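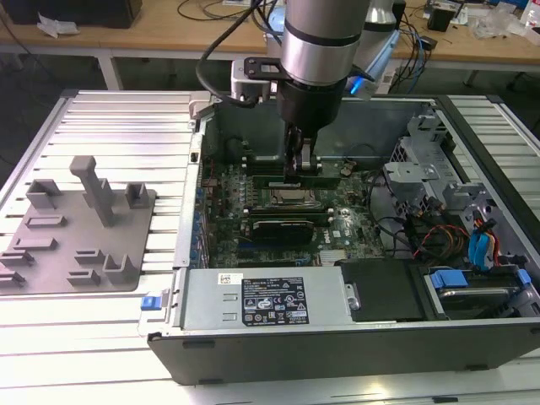
By the Skevenon editors | Hardware | Last revised in August

Computer memory module

A memory module is a narrow circuit board that carries the working memory of a computer. It fits into a slot on the motherboard and can be removed and replaced without soldering. Most desktop computers sold since the early 1990s use modules of one kind or another, and adding or changing them is among the most common repairs and upgrades made to such machines.

Background

Early home computers had their memory chips mounted straight on the main board, either soldered or pushed one at a time into sockets. Adding memory meant buying a set of loose chips and seating each one by hand. Bent pins were common, and chips could work their way out of their sockets as the machine warmed up and cooled down, a fault known as chip creep.

Grouping the chips on a small board solved much of this. The first type to be widely used was the single in-line memory module, or SIMM, which came in a 30-contact version and later a 72-contact version. The contacts on the two faces of a SIMM are joined, so each pair acts as one. The module that replaced it, the dual in-line memory module or DIMM, has separate contacts on each face and can move more data at a time through a board of similar length.

Types

Desktop DIMMs are grouped by the generation of memory they carry. The first DDR modules have 184 contacts. DDR2 and DDR3 modules both have 240, and DDR4 and DDR5 modules have 288. A notch in the contact edge sits in a different place for each generation, so a module will not go into a slot meant for another. This holds even where the number of contacts is the same.

Laptops and some very small desktops use a shorter form called the SO-DIMM. Servers often use registered modules, which place an extra chip between the memory and the controller so that more modules can share one channel. Registered and unregistered modules generally cannot be mixed in one machine.

Error-correcting modules, usually labeled ECC, carry additional memory to hold check data. They can correct a single wrong bit and report some larger errors. The processor and motherboard must both support the feature for it to work.

Slots and channels

A typical desktop board has 2 or 4 slots. On boards with two memory channels the slots are divided between them, and the computer can read from both channels together when each holds a module. With two modules in a four-slot board, the maker's manual states which pair of slots to fill. These are often the second and fourth, counting away from the processor, but the order varies – some office machines use a different one.

Slot latches also differ. Many boards have a latch at each end that swings outward. Others have a moving latch at one end only, with a fixed guide at the other.

Installation

The computer is shut down and unplugged, and the power button is pressed once to drain what charge remains. A tower case is usually laid on its side so that the board faces up and pressure can be applied straight down. The person doing the work touches bare metal on the case or wears a grounded wrist strap.

The notch on the module is lined up with the key in the slot. The module is then pushed down evenly at both ends until the latches close. A module that is only partly seated is a frequent cause of a computer that turns on but shows no picture. Many machines signal this with beeps or a pattern of blinking lights.

Once the case is closed, the amount of memory can be checked in the setup screen or in the operating system. The figure shown as usable may be a little lower than the amount installed, as some is set aside for graphics or other hardware.

Reuse and recycling

Memory modules last a long time and are often taken from retired computers for use in others. Sellers of used parts usually test them with a program that writes patterns to every address and reads them back. Modules that fail are sent for metal recovery. The gold on the contacts is very thin, so recyclers handle modules in bulk.

See also: Motherboard; CPU socket; Static discharge; Electronic waste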